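Call for participants: household and shop-floor chores study

Tiongson is looking for people to take part in a paid study in Irmont this November. The question is a simple one: which everyday chores can a machine do well enough that you would let it, and which ones still need a person?

We have asked this before. Last year our test setups could pick up a mug from a clear table on most tries. They did badly with dish towels, plastic bags, anything see-through and anything with a lid. Shop work went much the same way. Moving boxes of one size was fine, but restocking a mixed shelf was not. We want to know where things stand now, and for that we need people who do this work every day.

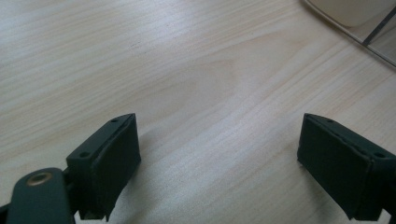 Posted by Josée Friesen, Participant Coordinator
Sunday, November 1, 2020

What you will do

You will come in for 2 sessions on separate days. In the first, you do a set of chores at a table with your own hands: sorting flatware, wiping up, folding, putting glasses away, packing an order. In the second, you do the same chores with a two-finger gripper. You then watch a machine try them and score each attempt on a short form. Scores cover whether the job was finished, how long it took and whether you would have to do it over.

A gripper feels slow at first. Most people need some practice before they can pick up a spoon, and we leave time for that. You are not being tested.

Who we are looking for

- Adults who do most of the cleaning or cooking in their home
- People with paid experience in retail, stockrooms, laundry or housekeeping
- Left-handed people - we are short on these

You do not need a technical background. If you work for a company that makes or sells robots, please do not apply. You should be able to stand for an hour with a break. Seated places can be set up on request.

Pay

$580 for both sessions, paid after the second. If you stop after the first one, you get half. Parking is free behind the Tranholm building.

How to apply

Fill out the form on the Workar site and pick the days that suit you. Evening places go first. Brayden McIntyre will call to confirm and to ask a few questions about the work you do. Questions about access or pay can go to Hui-mei Peng at the front desk.

Hands and tabletop are recorded during sessions. Faces are not.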